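Dristeck Opens Seedling Exchange to Home Gardeners Across the Gebreyes Valley

Free program will offer 2,000 vegetable starts, seed-saving classes and a shared growing space

GEBREYES -- The Dristeck Garden Trust announced today that its seedling exchange, until now limited to members of the valley's allotment societies, will open to all residents beginning in July. The program will make 2,000 vegetable and herb starts available at no cost over the course of the season and will add a series of evening classes on seed saving, soil care and fall planting.

The expansion is supported by a grant from the Cletar Foundation, which has funded community food projects in the region for the past seven years. The grant will pay for potting mix, printed growing guides in three languages, and the salary of a part-time exchange coordinator.

"Many households in Gebreyes have a balcony, a side yard or a few feet of ground along a fence, and they have asked us for years how they can take part," said Blandine Coste, executive director of the Dristeck Garden Trust. "Opening the exchange allows us to say yes to them. A tomato plant in July is a modest thing to hand someone, but it often brings that person back in September with seed to share."

The exchange will operate each Saturday from 9 a.m. to noon at the Trust's growing house on Breltix Road. Residents may take up to six plants per visit. They are encouraged to bring surplus plants, saved seed or clean pots in return, although no contribution is required. Early distributions will focus on bush beans, cucumbers, basil and late tomatoes, followed by kale, chard, lettuce and collards for the fall garden.

Last season, 89 allotment holders took part in the exchange. A survey conducted at the close of that season found that participants most often asked for help with two subjects: hardening off young plants before transplanting, and growing greens through the first frosts. Both have been added to the class schedule.

Classes will be led by Urmila Agarwal, who joined the Trust as head grower after managing the municipal nursery's vegetable collection. There will be 11 sessions in all, each lasting 90 minutes and limited to 20 people so that everyone has bench space. Registration is free and is open to residents 16 and older. 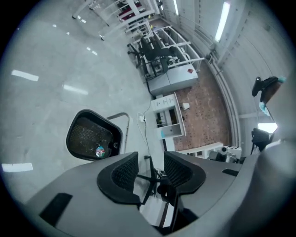 Good drainage will be the subject of the opening class. Seedlings lost in their first weeks have often been overwatered, and Ms. Agarwal will show participants how to judge moisture by the weight of a pot and how to water from below. Containers need not be bought new. A black plastic bin with rows of tiny holes across its base, like the one on the concrete floor, lets extra water pass through and can be used to carry small pots home or, lined with newspaper, to start a crop of salad greens.

"I would like people to leave with plants and with the confidence to lose one or two," Ms. Agarwal said. "Every grower on our staff has killed a tray of basil."

Residents who are unable to visit on Saturday may request a pickup time during the week by calling the growing house. Schools, senior residences and faith groups may reserve larger quantities -- up to four dozen plants per order -- with two weeks' notice. The growing house is wheelchair accessible, and seating is available in the potting area.

About the Dristeck Garden Trust

The Dristeck Garden Trust is a nonprofit organization that supports home and community food growing in the Gebreyes Valley. It maintains a growing house, a seed library and a tool-lending program.

Media inquiries may be directed to the Office of Public Information, Dristeck Garden Trust, Breltix Road, Gebreyes.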